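Ticket 41: Booking page shows the wrong start time for walks
Product: Lendura calendar, group plan
Opened: June 24, 2024
Status: Resolved, left open for comments
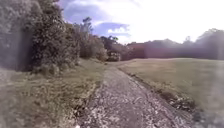 Hello, and thank you in advance for reading all of this, as I do tend to go on a bit. I look after the website for the Iltton walking group, and we use your calendar so that people can put their names down for the morning walks. Until last week it behaved beautifully. Now every walk I enter for 10 o'clock appears on the public page as 9 o'clock, although when I log in myself it says 10, bold as brass. Two of our members turned up an hour early at Halard and were very good about it, but I'd rather not test their patience a second time!

What I have tried so far: logging out and in again, clearing the browser history, deleting one walk and typing it in afresh, and looking at the page on my old Kuroda tablet (still 9 o'clock). There are 16 walks in the calendar and the 14 that I entered this spring are all wrong. The two older ones are fine, which puzzles me more than anything.

Reply from support
Thank you for such a thorough report, it saved us a good deal of guessing. Could you open Settings, then Group, then Public page, and tell us what it says beside "Time zone"? Please look at the one on your own profile as well. They are kept separately, and we know that isn't very obvious from the menus.

Reply from customer
Well, there we are. My profile says London and the public page says "UTC (default)". I'm sure I never touched it, though I did change the page colours in the spring and pressed Save rather a lot of times. Should I simply switch it over, or will that move the two good walks as well?

Reply from support
Please do switch it to London. Your two older walks are both from before the clocks went forward, so they will stay where they are. Once you've saved, wait 5 minutes and reload the public page. If anyone has already had a reminder email with the old time in it, you can send a fresh one from the walk's own page, under More, then Resend.

Reply from customer
All 14 are now showing the proper time, and I have resent the reminders for the next walk. I did have to reload twice before the tablet caught up, in case that is useful to anybody else. One small question while I have you: when the clocks go back in October, will I need to do any of this again?

Reply from support
No, with London selected the page will follow the clocks by itself. We'll leave the ticket open for a little while in case any of your members still see the old time.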